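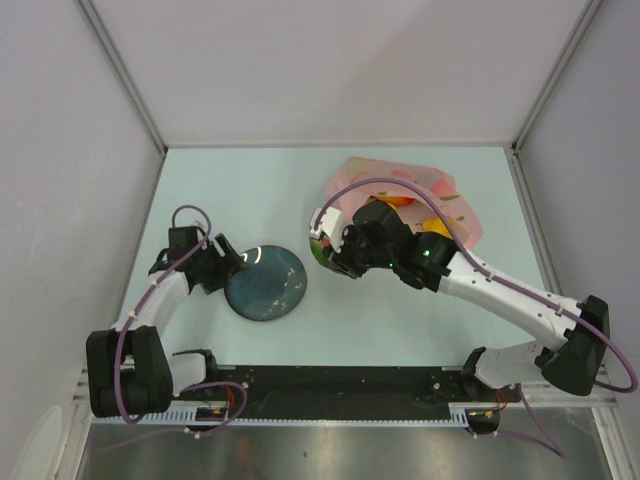 Leandro Cifuentes: Still no luck, I'm afraid! Guests in 507 got the old door code again, and the Plorka calendar shows the condo free all June.

Thanks so much for checking, Leandro, and sorry for the bother.
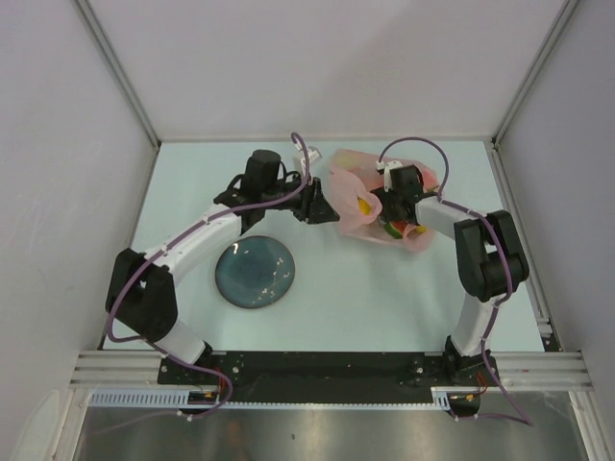

The calendar link from Cordero had expired, so I made a new one and pasted it into Plorka (18 bookings came right over). While I was in the listing I fixed the kitchen text too, and if you ever redo those counters, I'd love the pale blue-white of that tabletop between the white walls.

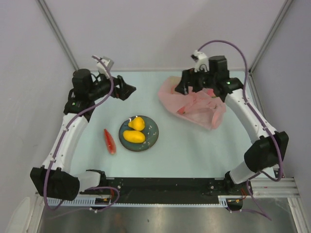 *Attachment 3: two arms, green lights on*

Door code next. I cleared the saved message and sent myself a test at 4:10 p.m.,
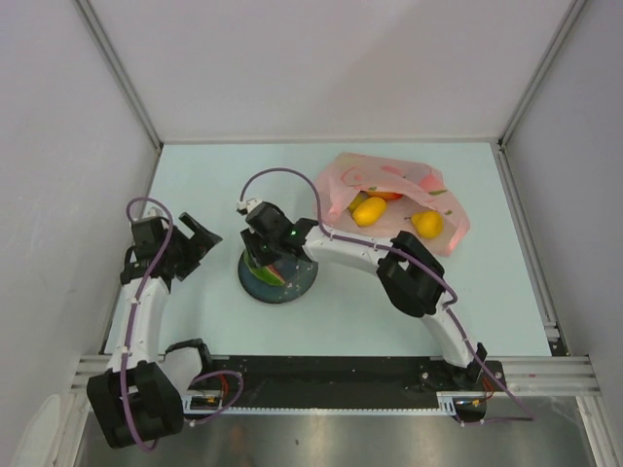 and the new code came through fine. Could you try it at the door when you're over there? I'll leave the ticket open until then.

**Status:** waiting on owner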